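Loltcombe Evening Classes
Keeping a Household Budget, Session 2: Irregular Bills

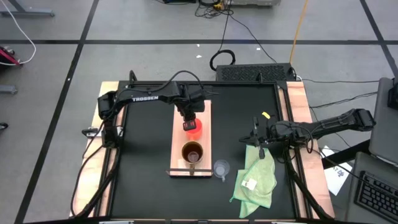
Last week we wrote down everything that goes out each month, and I know several of you found that a bit of a shock (I certainly did, the first time I tried it!). Tonight we move on to the bills that don't come monthly at all, the ones that turn up just when you'd begun to feel comfortable: car insurance, the boiler service, school shoes, the vet.

The method is a simple one. Write down every irregular bill you can remember from the past year, add them together and divide by 12. Whatever you get is your monthly set-aside, and it goes into a separate pot on payday, before the food shopping.

A worked case. The Parkdale household pays £240 a year for the car, which comes to £20 a month, and £192 for the boiler, which comes to £16. So they put away £36 every month, and when the boiler bill lands in August the money should be waiting for them, provided they started early enough.

That last point catches people out. If a bill is only two months off, divide it by two for now and go back to the ordinary sum afterwards. It pinches for a little while, I'm afraid.

Don't worry if your list has gaps. Mine still does, and I add to it in pencil whenever something comes through the door.

For next time: bring your own list, however scruffy, and read the Khumalo handout on pots and envelopes, pages 16 to 20. We'll be in the Rurero Room again, same time, and do bring a calculator if you have one.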